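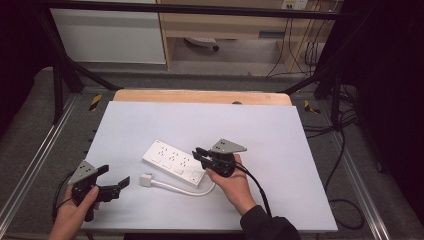 I'd promised myself one quiet October evening, and instead I was in the back of a bread van with a loudhailer on my knees, heading for the bridge at Firkideck. The plan was simple enough. Two of us would hang the banner over the railings, somebody would bang a saucepan, and the evening traffic would learn what the council meant to do to the Daly ferry.

I'd painted the banner myself, on my landlady's landing, which was a mistake — it's a short landing. SAVE THE DALY FER, it said, and then a very small RY going down the side like an afterthought.

"It's got character," said my sister, who was driving, and who only came because I'd paid for the petrol.

We'd told the paper to expect 200 people. When we pulled up there were eight, and one of them was waiting for the bus to Diltov. Still, we got the thing tied on, and it looked rather grand until the wind got under it and wrapped it round a lamp post. The bus man helped us get it down. He'd used that ferry for almost 67 years, he said, man and boy, and he'd voted for the lot who wanted rid of it, and he was blowed if he'd do it again.

So I gave him the loudhailer. I don't know why, I'd written a whole speech! He stood there in his good coat and told the lorries about his mum's shopping, and the fog, and the time a cow got on at Kiter and wouldn't get off. Cars started hooting. A girl in a florist's van wound her window down and shouted for him to say the bit about the cow again.

He did the cow twice more. Then his bus came, and he let it go past.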